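Trendeck handheld gripper kit – worth it for home recording?

Forum: Manipulation and Data Collection > Hardware reviews

issa_m
Posts: 139

I've had a Trendeck kit on loan from the distributor (Drestevholm) for most of September and it goes back soon. They want $700 for a single unit with mount, charger and the first year of their upload service. Before I decide I'd like to hear from people who bought one.

My use is tabletop sorting with small things, mostly toys and household bits in a carton. I hold the gripper, do the task by hand, and the session goes up for processing.

Notes so far. Finger travel is smooth. The trigger is stiffer than I'd like, and after 20 minutes my index finger knows it. Pads hold plastic well. Slim things lying against a carton wall are the hard case, and I miss one in every few tries.

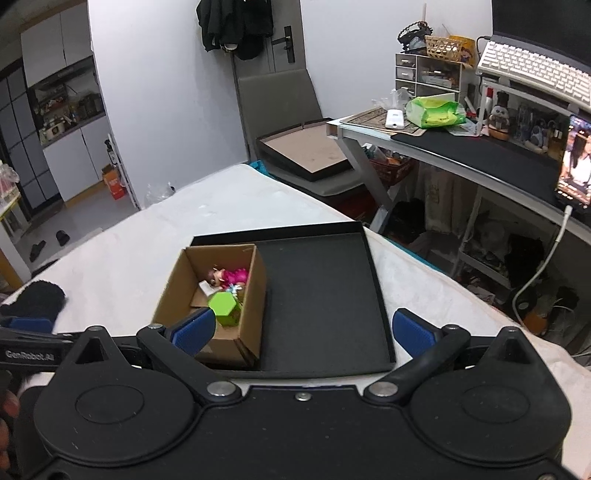 Left finger in along the box wall, right one still out over the tray.

Battery is fine. The software is not fine, but I'll get to that when I have the logs in order.

femholm_lab
Posts: 50

We have two. Hardware is good, and I'd buy it again for the hinges alone. No play in them after a whole summer.

The upload service is where I'd hold back. It rejects sessions with a generic "quality" flag and you can't see which segment caused it. We had a full afternoon bounced. Support answered, politely, and told us to record it again.

quillback
Posts: 20

$700 for a gripper with no motor in it. You could print the fingers, buy a pair of bearings and have the same thing over a long weekend. I did. The first set cracked, the second set is still going.

femholm_lab

Did yours calibrate? Ours read the same opening width on both units out of the box. That was what we paid for. My printed set drifted every time the room warmed up.

quillback

It calibrates if you redo it every morning. I'll give you that it's a chore.

Elie Khoury
Posts: 700

I ran a comparison of three handheld kits for a client, so a few points.

Trigger force can be changed. Take the spring cover off, move the spring to the inner post, put the cover back. It isn't in the manual. Drestevholm will tell you if you ask and it doesn't void anything.

Slim objects near a wall are a pad issue on every kit I tried. The pads have to get between the object and the cardboard, and there is only so much room. Trendeck sells a narrower pad for this. I didn't find it grippy enough on anything glossy, so I went back to the standard ones.

As for the service, the flag is usually about speed. Slow down on the approach and most of the rejections stop.

issa_m

Moved the spring, thanks. Much better – I got through a full session this morning without stopping to shake my hand out. 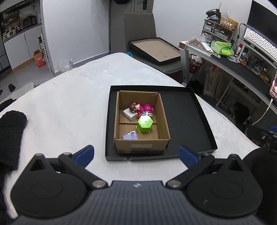 On the pads I'm still undecided. The narrow ones cost extra and I'd only want them for part of my set. Round and chunky things have been easy with the standard pads, and I have no complaint there. What I keep coming back to is the mix. With a white charger block partly under the brown toy head, and the two-pronged metal piece pointing at the right wall, I need to plan the approach for each one separately. The lime-green cup is the simple one in that box, with its flat top and sides that flare out toward the bottom. If I only recorded shapes like that I'd have paid already.

quillback

Tip the box out, then. You're making it hard on purpose.

issa_m

Yes, on purpose. Picking from a carton is the task. Flat on a table I can do with the old gripper.

femholm_lab

Agree with issa_m there. Our customers want clutter. The neat sets sit on the server and nobody asks for them.

One more thing to check before you pay: ask whether the second year of the service is optional. On our contract it renewed by itself, and we had to email twice to get out of it.

Elie Khoury

It's optional now, but you have to say so when you order. Get it in writing.

I disagree on keeping the service at all if you already have somewhere to store and process your own sessions. The export works without it. The files are large and the folder names make no sense, but everything is there.

issa_m

Didn't know export worked on its own. I'll test that tonight on the loan unit, and if the files open I'll ask Drestevholm for a price without the upload year. Will post what they quote.

quillback

Post the spring thing in the parts thread too, please. I might copy that post layout for mine.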